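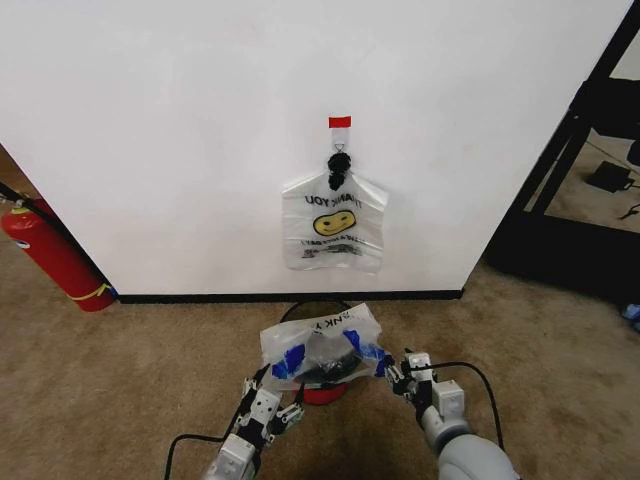
4.3 Bags hung from the wall

The third storage type in the Berthorpe survey is the thin-film shopping bag hung directly on a wall or partition. It differs from the freestanding bin (4.1) and the door-mounted rack (4.2) in that the container and its contents are carried by a single point. All of the load passes through one fixing, and the behavior of the arrangement depends more on that fixing than on the bag.

Wall-hung bags were recorded at 67 points in the building. A point was entered if a bag was hanging at the time of the visit, or if a fixing was in place and the occupants of the room stated that it was used for bags. Coat hooks that occasionally held a bag were left out. The survey sheet had fields for fixing type, wall finish, height of the lower edge of the bag above the floor, stated purpose, and the way the bag was attached. Contents were noted in general terms only, and bags that had been tied shut were not opened.

Three kinds of fixing were in use: the screwed hook, the magnetic hook, and the adhesive strip with a hook or loop. Adhesive fixings were the most common on painted panels, where drilling is not allowed under the building rules. Most were of the Skostness type, a removable strip with a pull tab. In several rooms occupants had added colored tape over the top of the strip. The reasons they gave were not consistent. Some said that the tape prevented the upper edge from peeling. Others said that it marked a fixing which should stay in place when the wall was cleaned. The sheet was amended after the May visits to record tape as a separate item, so the earlier entries are incomplete on this point.

4.3.1 Manner of attachment

A shopping bag with two handles can be hung in three ways. Both handles may be placed over the hook separately (open hanging). One handle may be placed over the hook and the other left free (half-open hanging). Finally, the handles may be brought together and fastened, by a knot or a tie, and the fastening hung from the hook or loop (closed hanging).

The three differ in how easily the bag can be filled. With open hanging the mouth falls apart under a small load and one hand is enough. With half-open hanging the mouth is wide, although the bag tips toward the free side. With closed hanging the mouth is pinched, and the user has to spread the film with one hand while inserting the item with the other. The bag also hangs flatter in this position, which reduces how far it projects into a passage. Figure 6 shows a bag with its top gathered. The film spreads from the gathered top into rounded shoulders, and the lower edge is well clear of the baseboard.

Closed hanging was coded as storage of the bag itself unless the occupants stated otherwise. The argument was that a container whose mouth is pinched is not being offered for use. Open and half-open hanging were coded as active collection.

Figure 6. Closed hanging on a white wall panel. The bag is gathered in a dark knot and hangs from a small loop below a piece of red tape.

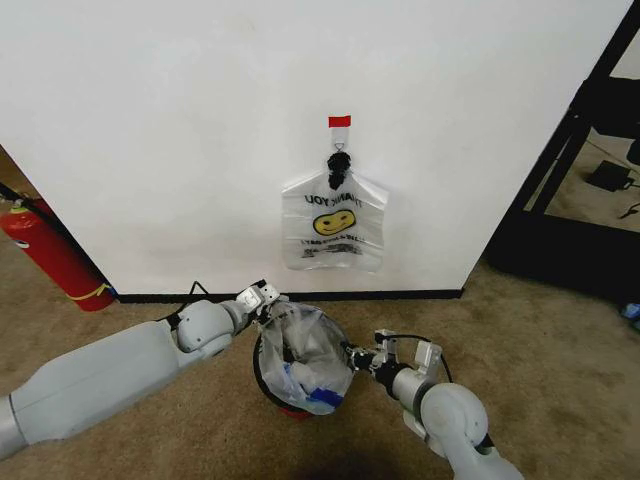
Carol Wainwright objected to this coding when the sheets were reviewed, on the grounds that a pinched mouth says little about intention. In her view many people fasten the handles simply to stop a bag from slipping off a shallow hook, and go on putting things into it through the side gap for weeks. She proposed that purpose be taken from the occupants' statements alone and that the manner of attachment be reported as a separate variable.

The proposal was adopted in part. Manner of attachment is now reported separately, and the original coding is kept only for points where no statement could be obtained. Recoding changed the purpose assigned to 13 points, all of them on adhesive fixings. The comparison between floors in Section 5 uses the recoded data.

4.3.2 Load and duration

A loading trial was carried out in an unoccupied room with the same panel finish as the surveyed corridors. Strips were applied according to the printed instructions, left without load overnight, and then hung with a bag containing 334 g of mixed paper. This mass was taken from the heaviest active bag that occupants allowed us to weigh. Each strip was observed at intervals over 72 hours.

No strip separated from the wall under static load. Separation occurred only in the second part of the trial, in which items were dropped into the bag from the height of the hook. In each case the upper edge of the strip lifted first and the strip then peeled downward. Tape placed over the upper edge delayed the start of peeling on the smooth panels. On the textured panels it made no difference that could be separated from the variation between strips. Wallard tape was used throughout, as it was already stocked in the building.

The bag was a minor factor. Thin film stretched at the handles, lowering the bag slightly over the first day, after which the position was stable. Fastened handles stretched less than separate ones. Printed and unprinted bags of the same film weight were treated as equivalent.

4.3.3 Position on the wall

The building rules state only that hung items must not block doors, switches, or fire equipment. They give no height. Occupants tended to place fixings within easy reach of a seated person where a desk was near, and at shoulder height elsewhere. Low positions brought two complaints, both from cleaning staff: bags with long bodies touched the carpet when full, and had to be lifted for the vacuum cleaner. Velimir Kos has suggested a minimum clearance measured from the top of the baseboard to the lower edge of a loaded bag. The measure is practical because it can be checked without removing the bag, and it was used in the Paucar annex when the fixings there were renewed.

Clearance was not recorded for bags hanging behind furniture. These points are included in the totals for fixing type and excluded from the height distribution.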